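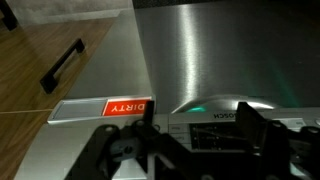 Figure 3. Door and control strip of the dishwasher in the Orell kitchen, with the clean/dirty sign at the end of the strip.

4.2 Where the dishes wait

In all households of the study we asked the same first question: how does a person who enters the kitchen know if the dishes in the machine are clean? In the Orell kitchen the answer is a magnetic sign on the dishwasher (Figure 3). The two adults told us that they bought it after several arguments, when dirty cups had been put among washed ones. A small green light is also visible on the front of the appliance, but in the interviews neither of them mentioned a light as a source of information. They spoke only about the sign.

The sign works well as long as the person who empties the machine also changes it. According to the diary, this step was forgotten on 5 occasions during the study period, mostly in the morning. Enache and Kobori discussed each of these entries separately and agreed on the same explanation: the person was called away before the last items were put in the cupboard, and the sign was left for later. We call this an open ending, following the term we used for the Porkurby kitchens in Section 3.

Open endings have a second effect, which concerns the counter. When the state of the machine is not certain, people do not want to open it and check. They prefer to leave their things near the sink.

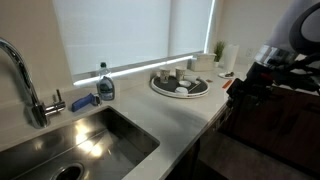 The sink itself was usually kept free, and both adults considered this a rule of the house. The counter had no such rule. Cups and small dishes were collected on a round tray, and the tray could stay there until the evening without any complaint. One participant explained it in this way: "If it is on the tray, it is not a mess. It is waiting." The brush and the dish soap have their place behind the sink, so washing one cup by hand would take very little time. Still, this was seldom done when the tray was in use.

A similar role of the tray was found in the Trokau household, although there it was used mainly for glasses. In the diaries of both homes we marked 59 entries in which an item was first put on a tray and moved to the dishwasher later. The delay between these two steps is treated in Section 4.3.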